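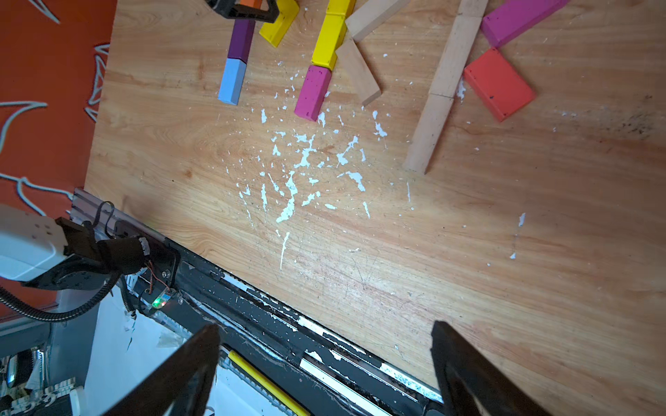 White paint on the block table, what would you do?

marrowfat7
Pine I think, though I've never asked. The white bits are old paint, mostly in one patch in the middle with a few strays off to the side. I've had a go with a damp cloth and got nowhere. The scratches I can live with. The blocks are a mixed lot, some painted and some plain wood, and I'd rather not end up with white crumbs on them. Do I scrape, sand or just leave it?

Szabolcs Illés
Plastic scraper, held nearly flat, going with the grain. Leave the sandpaper in the drawer until you've tried that! I did our kitchen table in Irnville that way in March, took me two evenings and a lot of tea.

bundeck_jo
Disagree, sorry. Scrapers skid, and then you've got a gouge as well as paint. Warm soapy cloth left on it for 12 minutes, then a fingernail. Also what is going on with that pink block, are those dark spots part of it?

marrowfat7
No idea, it's always had the spots. You can see it lying on its side next to the red one, with the yellows further back (and the one with the little cartoon label, which is my favourite). 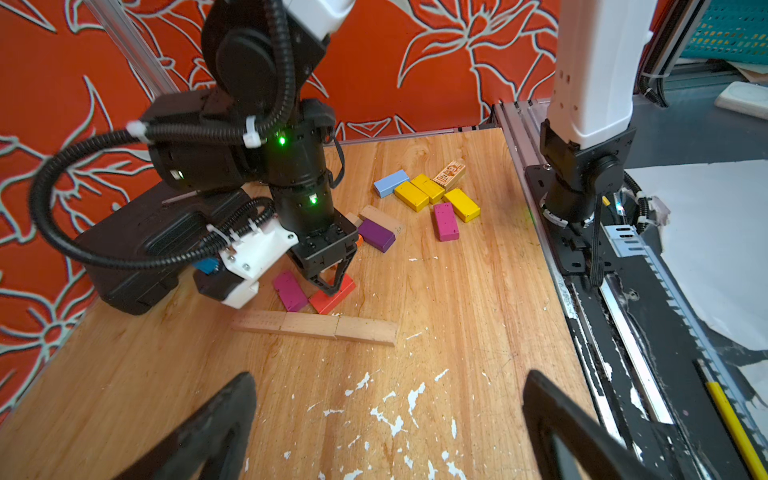 Re: White paint on the block table, what would you do?

asinen_attic
Never mind the table, where did you get that orange with the flowers on?? I'd have it in my hallway tomorrow.

marrowfat7
Ha, it goes up all three sides. Lilies, I'm told. It does make a bit of wood look calm.
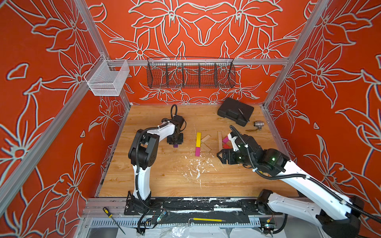
Re: Re: White paint on the block table

Szabolcs Illés
Why are both wire baskets empty when the blocks are all over the table? Plain ones in one section, colours in the others, done.

bundeck_jo
Little blocks in wire mesh will drop straight through. Put them in a box with a lid.

Szabolcs Illés
Depends on the mesh. Mine holds dominoes.

marrowfat7
I'd sooner keep them out where I can reach them, to be fair. The black case at the back can stay where it is too. Trying the soapy cloth on Friday, scraper if that fails.
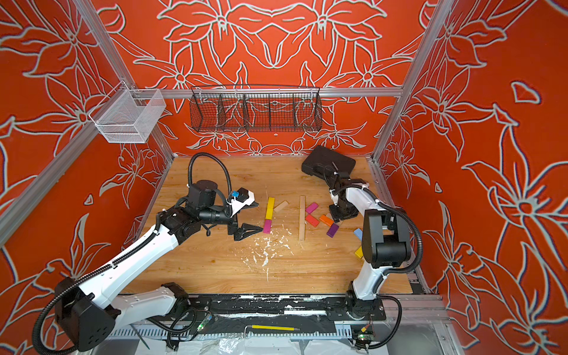
Filed under: Tables and worktops

3 people are following this thread

asinen_attic
Still waiting to hear about the lilies.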